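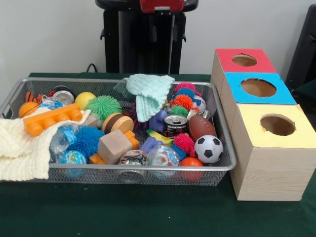 O cesto de objetos misturados e as três caixas com furo redondo na tampa.

Há algum tempo que queria escrever sobre o kit de triagem da Lucero, o Kikus. Usei-o durante 18 dias em fevereiro e fico com ele pelo menos até ao verão. O kit traz o software de manipulação, um guia de exercícios em papel e 80 tarefas já configuradas. O braço compra-se à parte.

Os exercícios são de pegar e largar: tirar uma coisa do monte, levá-la até outro sítio, repetir. Parece pouco, mas um monte com bolas de picos, latas, panos de malha e blocos dá bastante que fazer. As bolas de picos enganam a estimativa de tamanho. Os panos são piores, porque a forma muda cada vez que se lhes toca. A garrafa transparente obrigou-me a baixar a velocidade no perfil de aproximação.

A instalação levou-me 3 horas, quase todas gastas na calibração. O guia salta um passo na página da câmara e tive de escrever ao apoio técnico. Responderam no domingo à noite, coisa que não esperava. Depois disso não voltei a mexer na calibração.

Já tinha experimentado o pacote da Prernetwood, que é mais barato e tem menus mais claros. Falta-lhe um modo de repetição como o do Kikus, em que se grava um movimento e se corrige só o troço que saiu mal. Para mim isso pesa mais do que os menus.

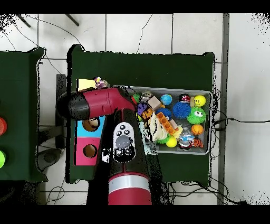 Dá para usar o Kikus sem saber programar?
As tarefas incluídas funcionam todas a partir dos menus; só é preciso escrever código para criar tarefas novas.

Pontos fracos: o registo de erros é confuso e a tradução portuguesa ficou a meio. Também só vêm 2 licenças, e a Rerkulmont, que distribui o kit por cá, cobra à parte qualquer posto adicional. Pedi a tabela de preços e ainda estou à espera. Quando chegar, acrescento-a aqui.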